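**Foltmont Hall – Refreshment Store and Serving Table**
Monthly inspection, September. Form 2242.

Items are marked S (satisfactory), A (action required) or N (not inspected). Comments are to be entered for every item marked A.

**Section 1 – Storage**

- [S] Floor clear of stock to a width of 80 cm from the door.
- [S] Wrapped multipacks kept flat and clear of the radiator.
- [A] Oldest stock placed at the front. *Comment: two Plakano water trays behind newer ones. To be rotated before the next delivery.*
- [N] Top shelf. *Comment: step stool out of service.*

**Section 2 – Cans on the serving table**

- [S] Table level and steady when pressed at each corner.
- [S] Surface wiped and dried before cans are set out.
- [A] Stacks no more than two cans high. *Comment: see below.*
- [S] Dented or swollen cans set aside.

The limit of two applies to all cans on open tables, whatever the brand. The base of each can must sit fully within the rim of the one beneath it, and no stack may stand within 40 cm of the table edge.

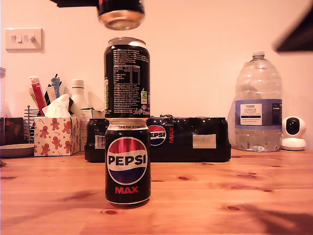

Where more cans are needed for a function, they should be set out in further pairs or left in the wrapping until required. Opened multipacks are to be turned so that loose cans cannot roll out – this was raised at the previous inspection and remains open.

**Section 3 – Waste and spillage**

- [S] Can recycling bin lined and less than 80% full.
- [A] Spill kit complete. *Comment: absorbent cloths missing. Replacements requested from Tang.*
- [S] Wet floor sign within reach of the table.

**Actions carried forward**

1. Copy of the stacking limit to be fixed to the wall beside the Grarnum cooler.
2. Step stool to be repaired or replaced, and the top shelf inspected.
3. Spill kit to be checked again on receipt of cloths.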